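Motow gripper fingers, set of 2

These are the fingers I run on my own arm in the Urnwood shop, and I finally got tired of cutting them one pair at a time for people who asked - so now they're a listing! You get two black fingers, angular like mine, plus the flat mounting plate and the screws (3 spares in the bag, you'll drop one).

They weigh 81 grams together with the plate. I've closed mine on peaches, oranges, pump bottles and a flip-cap shampoo, and the only thing I really had to slow down for was ripe fruit. Set your closing speed low the first evening and creep it up.

Fits the Bach wrist with no drilling. For the older Cukider wrist you'll need the adapter, part 674, sold separately (sorry, it takes me forever to make). Leave a bit of slack in your cable before you tighten anything down.

Listing updated 2/9/22. 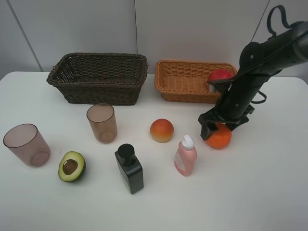 Got mine on the Cukider wrist with the adapter, and the long screws bottomed out before the plate was snug. A thin washer under each one fixed it.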